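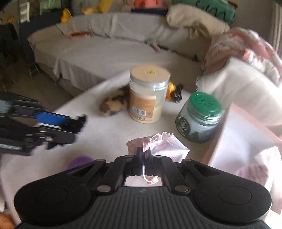 Sachet table needs more hands before the fall fair

The Hekdale Fall Fair is coming up in October, and the sachet table is behind where it was last year. We sold 305 lavender sachets at the last fair, and they were gone by early afternoon. People were still asking for them at closing time. The money paid for the new reading lamps in the library annex, with a little left over for the heating fund.

This year's lavender comes from the Spanos farm on the Brevudley road. They cut it in July and hung it in the barn, and it is ready to strip. The crop was smaller than usual after the wet spring, so we will stretch it with dried mint and a little lemon balm. Anyone who has mint going wild behind the garage is welcome to cut some, dry it and bring it in a paper bag. Please don't use plastic. We lost a whole batch to mold that way two years ago.

Sewing and filling sessions run in the upstairs room at the library through September, from 6 in the evening until we get tired. You do not have to sew. Stripping the stems takes the most time, and it can be done sitting down with a cup of coffee. Children are fine if they come with an adult.

A few notes for people who like to work at home:

Cut the fabric 6 inches by 3 inches, folded once and stitched up the sides. Leave the top open. Cotton and light silk both work well. Heavy upholstery fabric does not let the scent through, so save it for something else.

Fill each bag a little more than halfway. Last year some were packed so tight that the seams split in the box.

Tie with cord or narrow ribbon and leave enough of a tail to loop over a hanger. Double knots, please – the single ones came undone all day long and we swept up a good deal of lavender.

Finished sachets can be left at the front desk in the box marked FAIR. Dwight Gagnon is keeping the supplies this year and has plenty of thread, though he is short on ribbon in any color but brown. If you have a spool at home that you will never use, he will take it.

The price has not been settled. It was 2 dollars each last year, and several people thought we could ask for 3. If you have an opinion, leave a note in the box with your sachets. We need to decide before the signs are painted at the end of September.

Leftover stems are free to anyone who wants them for kindling. They are in the shed behind the annex, on the left as you go in.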